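Speaker notes, Medeiros Library evening talk, February 12, 2022
Heloísa Vasconcelos

Clearing the big table

Welcome, and wait for the folks at the back to find chairs. Thank Cauã for setting up the projector (he did it in January too, and I forgot to thank him then, so do it twice).

Start with the hall table at my mother's house in Fanddale. Three generations of keys, mail, single gloves and one very old tin of buttons, all on a table meant for a vase. Let people laugh, and then ask who has a table like that at home. Give the hands time to go up! There are always more than you'd think.

Slide 1: How things land

Talk slowly here. Most of what piles up on a table was put down by someone on the way to somewhere else, with every intention of coming back. I kept a notebook for 12 weeks last year and wrote down each thing I set on mine, and by the end I had 744 entries, which my husband read aloud at dinner with great pleasure.

Mention the Ladora bins if anyone asks about storage, but don't get stuck on bins. Last time we spent half the evening on lids.

Slide 2: Things that have wandered

Leave this one up for a while and let them look. A slipper belongs by the bed or by the door, and once it's up on the table it tends to stay. Say a word about water bottles, too: I find them all over my own house, and I am the one who leaves them. The cloth deserves a kind mention. I love a blue-teal cloth, and a nice cloth is a good reason to want the table back. Ask the room: what would you carry away first? 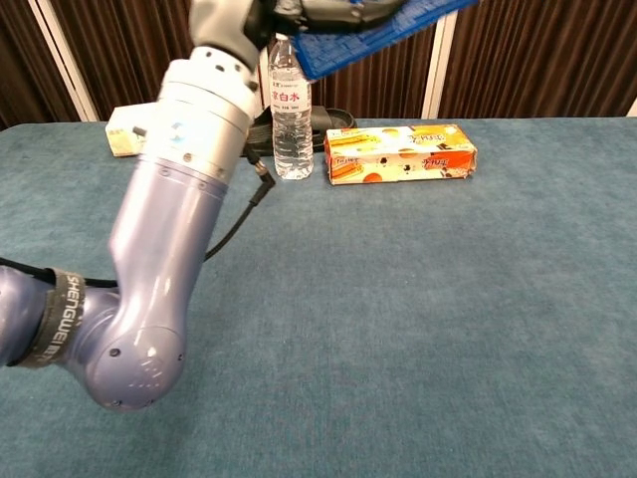

Slide 3: The walk-around

Take one basket and go once around the house, dropping each thing in its own room. Tell the Delport Street story, the short version. Set the kitchen timer, stop when it rings, and have some tea.

Questions until the lights flicker. Handouts are by the door, 80 copies, and please take one for a neighbor.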